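The ferry to Dellum left at 5 in the morning, and by the time my grandmother and I had found the wharf it was already a small yellow light going off across the harbour. She wasn't the least bit bothered. She sat down on her suitcase, the big one with the strap, and said the next boat would have better biscuits anyway.

She had 452 dollars in her coat lining and a jar of plum jam for her sister, whom she hadn't spoken to since the business over the house in Walczak (there was a piano in it, and everybody had wanted the piano).
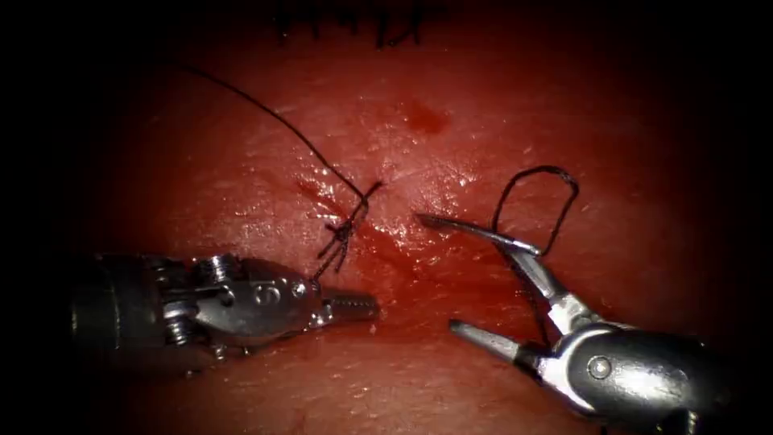

We waited all morning, and she told me the whole story twice, and the second time the piano was a good deal larger and the sister a good deal kinder. I remember the colour of the water, grey and then green, and how she kept moving the jar from one knee to the other.

When the boat finally came in she stood up, smoothed her skirt and asked me whether plum had been the wrong choice. I said I thought plum was fine, and carried her suitcase aboard.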